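3.2 Drinks, trays and what ends up on them

I should own up to a bias before I get into the numbers: I like trays. I grew up in a house where nothing with liquid in it traveled without one, and when Fuad Hadgu and I started planning the Flistgate household survey I pushed hard for a tray section. We got 576 usable replies in November, plus a pile of free-text comments that I enjoyed far more than the tick boxes.

The question was simple. When you set out drinks for guests, does the bottle go on the tray or straight on the table? Most people had a firm opinion. A few wrote us a whole paragraph (thank you!), and glass bottles and plastic bottles got treated quite differently. Plastic soda bottles were the ones people left lying about – on their sides, on the counter, wherever there was a gap. Figure 4 has both habits on one white tabletop, with a green soda bottle upright on a red tray and another lying beside it.

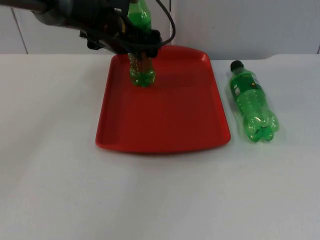

Figure 4. Two green plastic soda bottles, one standing on a shallow red tray with a raised lip, the other on its side on the table.

3.3 Why the lip matters

People who used trays kept coming back to the rim. "It catches things" was how one person in Tamis put it, and I can't improve on that. Respondents with flat boards told us they mostly used them for bread or cheese and carried bottles by hand – a split we hadn't planned for, so the survey has no proper question on it. We'd add one next time.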